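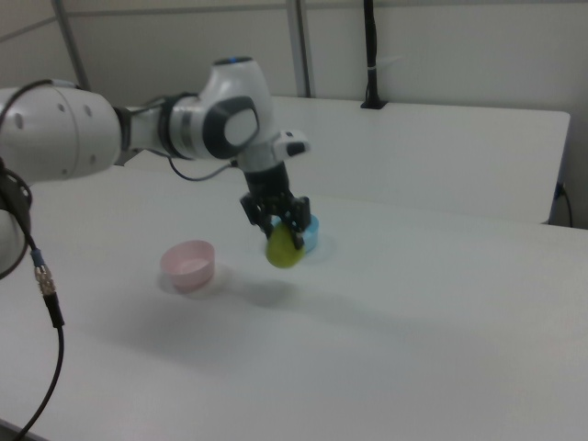

*Aishwarya Marar · 四月 · Purnmont 二楼 · 归在「排障」*

先把结论扔上来,赶时间的看这段就行:夹爪通讯断了,控制器不知道,臂照样走完整条轨迹,然后通讯自己恢复,夹爪做了一次重新初始化,全行程张开再合上。合上的时候我的手指在里面。没破皮,指甲青了一块。原因是线,加上一个我自己写的很蠢的重连逻辑。

下面是流水账,想到哪写到哪,明天一早还要去 D'Souza 那边对接口,今晚不写就忘了。

## 怎么开始的

任务很简单,桌上粉的一只、蓝的一只,黄绿色的那个目标物在两只之间来回搬。抓,抬,移,放,手臂退回去。这套流程从上个月就在跑,没人把它当回事,拿它来热机用的。控制柜是 Zallex 的,夹爪的驱动板是 Drandia 的,中间那层转发是我写的。

下午三点多,第一次异常。夹着东西悬在蓝的那只旁边不动了。示教器上一片绿,没报警。我以为是轨迹规划在等,等了一会,还在等。按暂停,恢复,它又接着走了,正常放下。

当时就该停下来查的。没查。在跑。

后来又来了两次,一次是停在半空,一次更怪:该松开的时候没松,臂带着东西直接往回退,退到原位,然后在原位松手。东西掉桌上滚下去了。这次终于觉得不对劲了。

翻日志,夹爪那边有个 231。手册里 231 的解释就一句话,"通讯超时,请检查连接"。谢谢,很有帮助。

更气的是这个 231 只写在驱动板自己的日志里,根本没往上报。转发层收到超时以后干了什么呢,干了我去年写的那件事:把最后一次的状态缓存拿出来,当作现在的状态发给上面。注释还在,写着"临时方案,避免界面闪烁"。临时到今天。

所以控制器看到的一直是"夹爪正常,位置正常"。它没错,它被骗了。

## 手指那一下

这段单独写,因为最重要。

第四次停住的时候,我按了暂停,伸手过去想把东西从两指中间取出来。注意,是暂停,不是急停,也没断夹爪电源。我脑子里的逻辑是臂停了就安全了。臂确实停了。夹爪的供电和臂是分开的两路,暂停管不到它。

我碰到腕部的时候大概蹭到了线,通讯又通了。转发层一看,重连成功,很高兴,立刻发初始化指令。我写的初始化是:全开,全合,归零,找行程。

全开的时候我还想,咦,自己松开了,挺好。手就伸进去了。

然后全合。

夹持力设得很低,目标物不能压坏,所以只是疼。如果是隔壁那套夹金属件的参数,我现在应该在医院单手打字。师弟在旁边喊了一声,拍了急停,急停倒是两路都切,夹爪一软我就抽出来了。冰敷了一会,去走廊坐了一会,回来写了事故单。事故单上"直接原因"那一栏我填的是自己。

(顺便说一句,事故单那个网页表单提交按钮按了没反应,要刷新以后再填一遍。疼着手填两遍。谁管这个的请修一下。)

## 查线

断电,挂牌,这次是真断。

从大关节那边开始,黑色的线垂一个弯下来,中间过一个金属接头。先怀疑接头,毕竟它最像坏人。拧开,看针脚,都直的,没发黑。装回去,晃,通的。万用表夹着一路晃,通的通的通的。白忙半小时。

然后是细的那根,从连杆绕到腕部附件的。静止的时候也是通的。差点就放过去了,还好师弟说你让腕转着量。手动把腕关节慢慢转过去,转到某个角度,蜂鸣器断了一下。再转回来,又断一下。就那一小段角度。

找到了。线在腕部那头留得太短,转过去的时候被拉紧,外皮看着好好的,里面大概有一股已经断得差不多了。剪下来剥开,果然,屏蔽层磨花了,一根芯线只剩几丝连着。

跟异常的位置也对得上:每次都是在靠近蓝的那只、腕要拧过去的时候出事。去粉的那只基本不经过这个角度,所以往那边放一直很正常,正常得让我以为毛病在软件的某个分支里,白看了好久的代码。

换线。新线多留了一截余量,扎带别扎死,让它能滑。以前那个扎带是谁扎的我不问了,很可能是我。

## 改代码

线换了只能说不断了,那个逻辑还在,下次换个原因断它照样夹人。所以当天就改,不过夜。

1. 状态缓存删掉。超过 200 毫秒没收到夹爪的新状态,就是故障,往上报,臂停。界面闪就让它闪。
2. 231 往上传,示教器上弹红的,要人手动确认才能清。
3. 重连以后什么动作都不做。初始化必须有人按按钮,按之前弹框问一遍。
4. 启动的时候初始化也改成慢速低力,以前用的默认速度,没必要。
5. 臂后退之前先确认夹爪到了张开位,没到就不准退。以前只看"指令已发送",发了不等于做了,这个道理我明明知道的。

第 5 条现在想想是最该早做的。那次带着东西往回跑就是这个。

改完编译,又出一个小插曲,阈值单位写错了,写成秒了,于是拔线测试的时候等半天没反应,我和师弟两个人盯着桌子发呆。改回毫秒,拔线,立刻停。再拔,再停。舒服了。

拔线测试做了好几种:夹着的时候拔,空着的时候拔,移动中拔,重连以后什么都不碰等着看它动不动。都没动。初始化按钮也试了,不按它就老老实实待着。

晚上开始重跑,跑了 38 遍,日志里没再出现 231。往两边放的都有,专门让腕多过几遍那个角度。38 遍不多,我知道,明天挂着让它继续跑,回来再看。
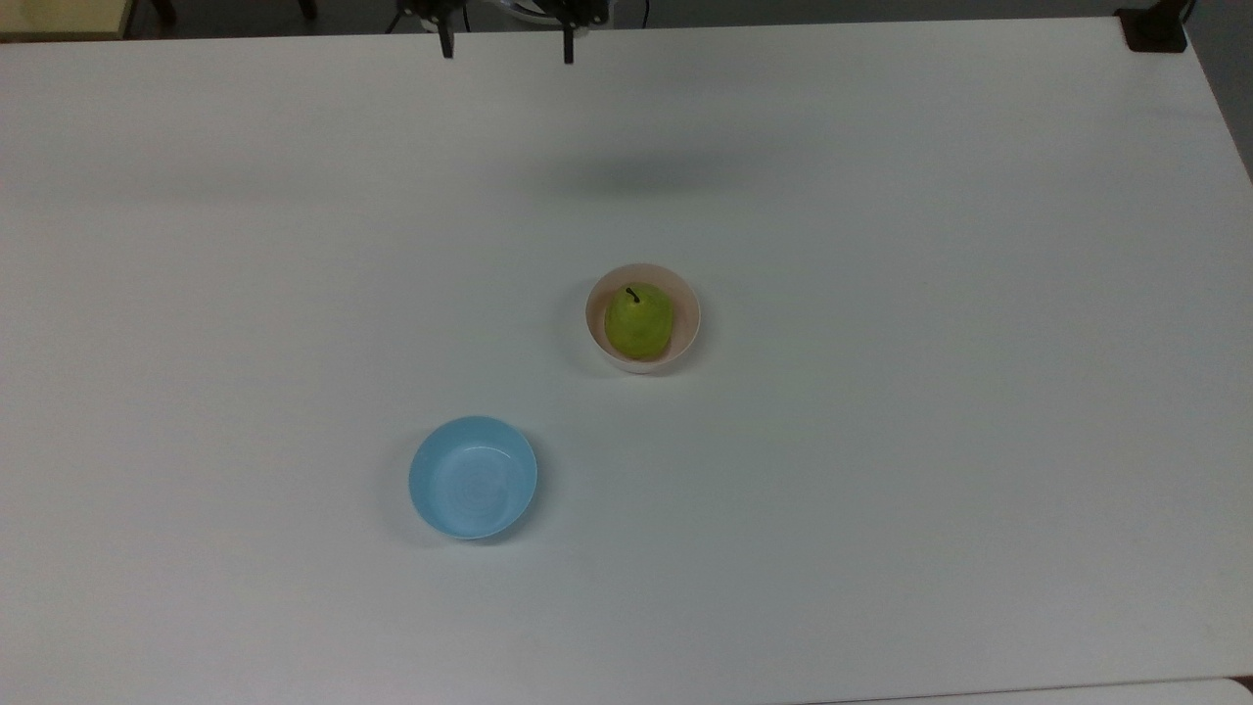 ## 还没弄完的

粉的那只里放着梨,蓝的那只空着,两指张开,离两只都远。现在流程里专门加了一步,放完以后先看张开位的反馈,再离远,再允许下一轮,节拍慢了一点,慢就慢吧。

剩下的:

- 暂停按钮到底管什么,得在台子边上贴张纸写清楚。臂停,夹爪不停。新来的同学肯定会跟我想得一样。
- 最好把夹爪供电并进保护停那一路。问了 Zallex 那边的技术支持,说可以接,要改柜子里的端子,等图纸。没图纸之前规矩就是:手要过去,先拍急停,没有例外。包括我。
- 另外两台的腕部线也得查,同一批扎的。今天只来得及看了一台,外皮没事,但这台外皮也没事,所以要转着量,别光看。
- 备用线只剩一根了,下单。
- 转发层里还有没有别的"临时方案",搜一下 TODO。刚才随手搜了一下,比想像的多,关掉了,明天再看。

有人留言问过为什么不直接用驱动板自带的看门狗。用过,它超时以后的默认动作是松开,对我们这个任务就是把东西扔了,所以当时关了。关掉之后本来应该自己补一个,结果补成了缓存。前因后果就是这样。现在看门狗重新打开了,动作设成保持,不松也不夹,配合上面那条 200 毫秒一起用。保持的时候手也别伸,参见上面。

指甲打字还是有点疼,错别字先不改了。接线图我画好再补上来。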